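**Le classement**

Chez Zerneck, on ne jetait rien. Jintana Boonyarit l'apprit à neuf heures, quand Dalal Farah lui confia le dossier Moriarty. Au singulier, précisa-t-elle, par habitude.

— Il est vert, ajouta-t-elle avant de retourner à son café.
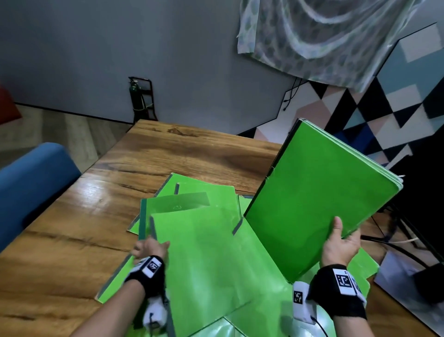

L'affaire Moriarty portait sur une clôture. Elle durait depuis si longtemps que les deux plaignants avaient fini par se marier, puis par divorcer, sans retirer leur plainte. Tout était vert, en effet : le bornage, les expertises, les lettres d'injures, étalés de travers sur la table en bois. Jintana souleva une pile, espérant trouver dessous une autre couleur. Elle trouva du vert.

Elle tenta l'ordre chronologique. La facture 834 répondait à une lettre que personne n'avait envoyée. À onze heures, elle passa à l'ordre alphabétique, ce qui rangea tout à M. 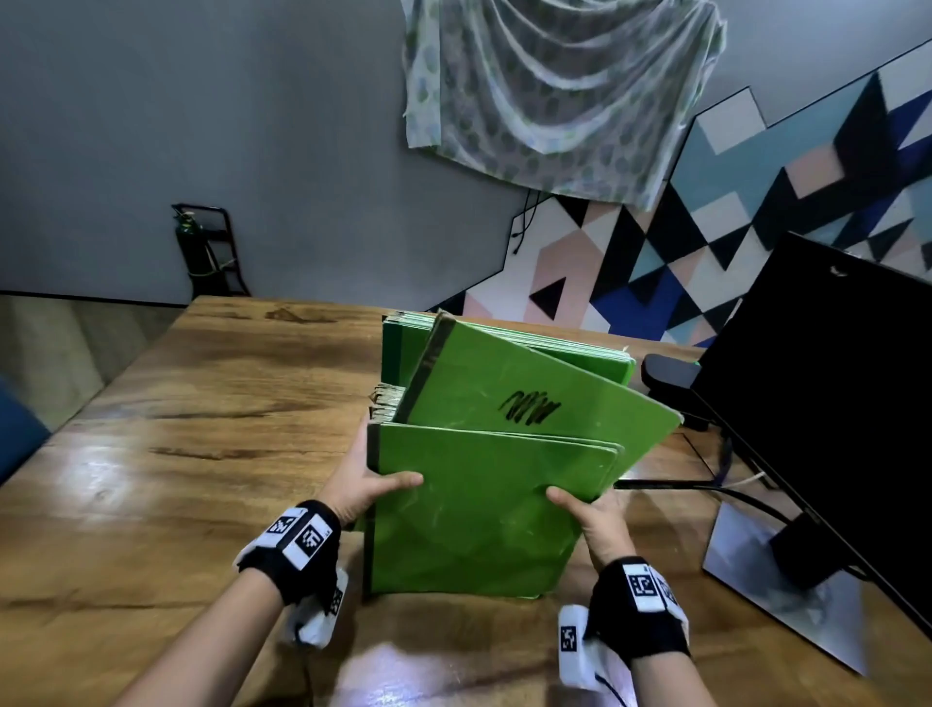
— Et si on classait par degré de mauvaise foi ? proposa-t-elle.

Dalal réfléchit sérieusement, ce qui était mauvais signe.

— Remedios Belmonte a essayé en août. Il a fallu racheter une armoire.

À midi, le téléphone sonna. Les Moriarty s'étaient réconciliés et renonçaient à la clôture. Ils souhaitaient toutefois attaquer le voisin.

Dalal raccrocha et ouvrit le placard aux fournitures.

— Vert, ça vous va ?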